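9월
글: Viola Grasso

사물의 표면과 기록: 생활재료 입문 제4강 강의 노트

지난 시간에 나누어 준 자료를 읽어 왔다는 전제로 시작한다. 전제라는 것이 원래 그렇듯 현실과는 거리가 있을 테니 요점만 되짚는다. 실내 표면은 흔히 단단한 면과 부드러운 면으로 나눈다. 식탁 상판, 선반, 타일이 앞의 것이고 카펫, 커튼, 옷이 뒤의 것이다. 이 구분은 편리하지만 가죽 의자 앞에서 바로 무너진다. 시험에는 가죽 의자가 나오지 않는다.

오늘의 주제는 색이다. 정확히는 색이 사람에게 청소를 시키는 방식이다.

1. 흰 면은 왜 피곤한가

흰 상판은 빛을 많이 되돌려 주기 때문에 방을 넓어 보이게 한다. 가구 회사가 카탈로그에 적는 것은 여기까지다. 커피 자국 역시 아주 또렷하게 되돌려 준다는 이야기는 관리 설명서 뒤쪽에 작은 글씨로 나온다. 얼룩이 눈에 띄는 정도는 얼룩의 양보다 바탕과의 명도 차이에 크게 좌우된다. 같은 양의 간장이라도 흰 면에서는 사건이고 짙은 갈색 면에서는 소문에 그친다.

둥근 상판에는 문제가 하나 더 있다. 걸레질은 대체로 직선으로 하는데 가장자리는 곡선이다. 그래서 닦은 사람은 다 닦았다고 믿고, 둘레에는 얇은 초승달 모양의 때가 남는다. 바깥 둘레를 먼저 한 바퀴 돌고 안쪽을 왕복하는 순서를 권한다. 수강생 대부분은 고개를 끄덕인 뒤 집에 가서 하던 대로 한다.
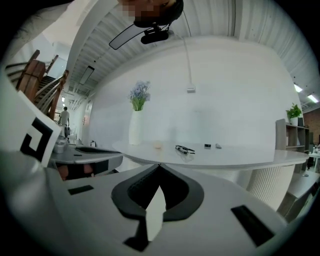

그림 1. 흰색 원형 테이블의 상판

세제 이야기를 짧게 한다. 흰 면에 연마제가 든 세제를 쓰면 처음에는 결과가 훌륭하다. 문제는 미세한 흠집이고, 흠집에는 다음 얼룩이 더 잘 눌러앉는다. Gosness의 옛 관리 안내서는 물 200밀리리터에 중성세제 2방울을 권했다. 개정판에서는 이 문장이 빠지고 자사 전용 세제의 품번 742가 들어갔다. 어느 쪽이 더 나은 조언인지는 각자 판단하되, 판단 근거를 과제에 적을 것.

2. 짙은 바닥이라는 타협

짙은 카펫은 얼룩에 너그럽다. 대신 먼지와 밝은 색 실밥을 하나하나 전시한다. 어두운 바탕에서는 밝은 것이 튀니 앞 절의 원리를 뒤집은 것뿐인데, 해마다 답안지에서는 새로운 법칙으로 발견된다.

초록 계열은 조금 특이한 위치에 있다. 당구대와 도서관 책상 때문인지 사람들은 짙은 초록을 보면 점잖은 공간이라고 여긴다. Uvitgate 시범 주택에서 거주자 12명에게 바닥 색의 인상을 물었을 때 가장 많이 나온 말은 "차분하다"였고, 그다음이 "청소한 지 얼마나 됐는지 모르겠다"였다. 나는 두 번째 답이 더 마음에 든다.

파일 카펫은 결의 방향도 보아야 한다. 털이 누운 방향에 따라 같은 색이 두 가지로 보인다. 청소기를 한쪽으로만 민 뒤 새것 같다고 감탄하는 경우가 많은데, 털이 한쪽으로 정렬된 것이다. 정렬과 청결을 구분하는 일은 이 과목의 숨은 목표이기도 하다. 결을 거슬러 한 번, 결을 따라 한 번 민다.

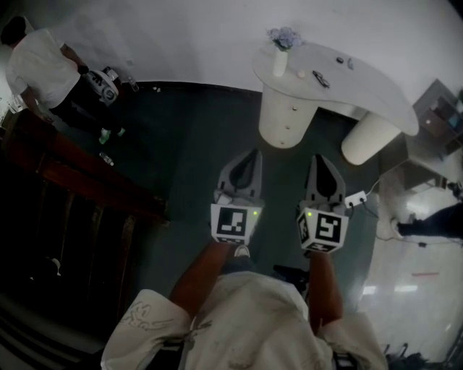 3. 옷감의 구김

옷도 표면이다. 면과 마가 구겨지는 까닭은 섬유를 이루는 셀룰로스 사슬 사이의 수소결합에 있다. 습기와 압력을 받으면 결합이 끊겼다가 접힌 자리에서 다시 이어진다. 다림질은 그 과정을 열과 수증기로 되풀이하면서 이번에는 납작하게 굳으라고 설득하는 일이다. 설득의 효과는 자리에 앉는 순간까지 지속된다.

밝은 무지 원단에서는 구김의 그림자가 잘 드러나고, 잔무늬가 많은 원단에서는 묻힌다. Jeon의 직물 견본집을 넘겨 보면 여행용으로 분류된 천에 유난히 무늬가 많다. 구김 방지 가공을 따로 한 것은 그중 일부다. 나머지는 무늬가 일을 한다. 인쇄 무늬가 있는 옷은 뒤집어 다린다. 앞면으로 다리다가 무늬를 다리미 쪽으로 옮긴 사례가 전년도 과제에 대략 한 묶음 있다.

과제

집에서 표면 두 곳을 골라 바탕색, 눈에 띄는 오염, 마지막으로 닦은 때를 적는다. 마지막 항목은 기억나는 대로 쓰면 되고, 창작은 감점한다. 한 곳은 단단한 면, 한 곳은 부드러운 면이어야 한다. 가죽 의자를 고르는 사람은 어느 쪽인지 먼저 밝힐 것.

다음 시간에는 Jorkico 방식의 얼룩 등급표를 다룬다. 등급표 사본은 수업 때 나누어 주며, 그 위에 커피를 올려놓지 않는다.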